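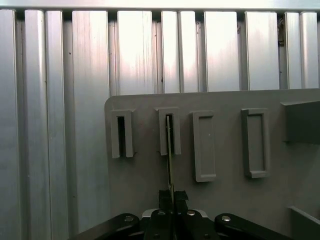
A thin strip at the slot holders, with aluminum profiles behind.

Revising the Flange Gasket Guideline: Interview with Amparo Carretero
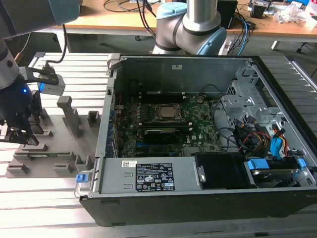

Senthil Lobo

The revised Altden guideline on bolted flange joints takes effect in March. Amparo Carretero, who led the drafting group, said the former text left retightening to the contractor. "We received 218 comments, and most concerned that clause," she said.

The new edition assigns the duty to the owner and requires a written record for each joint.
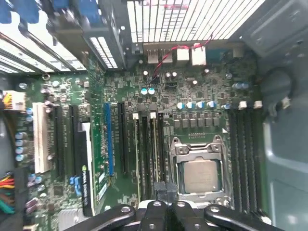 It also sets a minimum retention period for those records. Ms. Carretero said existing vessels are exempt until their next scheduled inspection. "A joint that is opened before then must follow the new rules," she said.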